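2 Jul 2018

Too hot to sleep again, so I was up at five with the back door open and a cup of tea going cold on the step. The blackbird was at it already. I do like the garden at that hour, before next door's radio starts, and I pulled up a fair bit of bindweed in my nightie before I remembered the builders can see right over the fence.

The big news is that Erlinda rang and she IS coming in August, for two whole weeks! I'd more or less given up hope after all that business with her leave. She's found a train that gets in at teatime, only the one change, and Nighat says she'll fetch her from the station if my car is still being silly (it is, the clutch smells like burnt toast). So I spent the morning going round the house with a list, which got longer and longer, and then I lost it and had to start another one on the back of the gas bill.

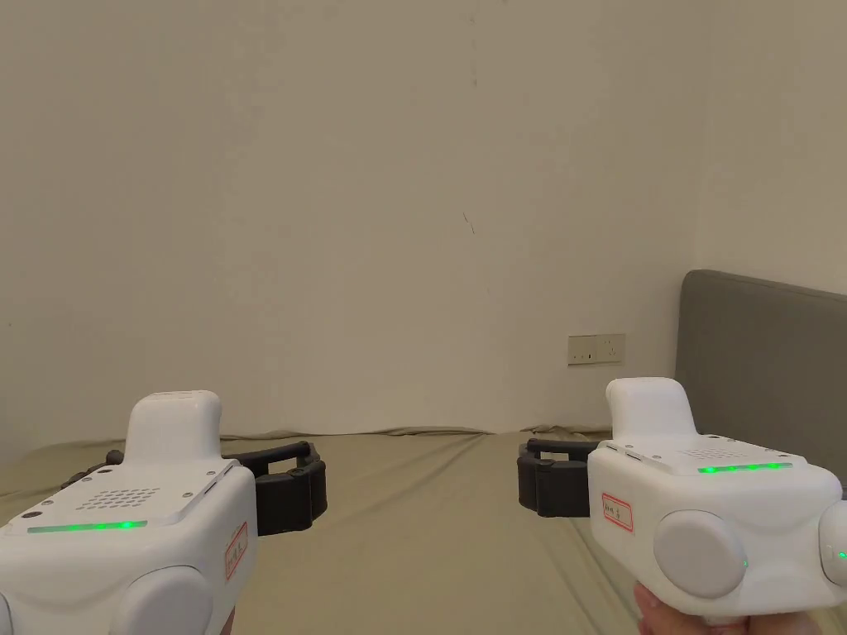 The bed's made, anyway. Plain wall or a bit of colour, what do we think?

I'm tempted by yellow, but Menaka says yellow never looks like it does on the tin, and she did her hall twice so she should know. I'll get a couple of testers on Saturday and dither over them.

After lunch I finally tackled the blackcurrants. Nearly 20 jars last year and I was giving them away until Easter, so I'm making less jam this time and freezing the rest for crumbles. My fingers are purple and so is the tea towel. The first batch wouldn't set and I boiled it again - it's more of a toffee now, but lovely on ice cream.

Shoaib popped round about the allotment water butt and stayed for an hour and a half. He thinks we'll have a hosepipe ban before the month's out. My poor beans!

Must ring Erlinda back tomorrow and ask if she still can't eat mushrooms.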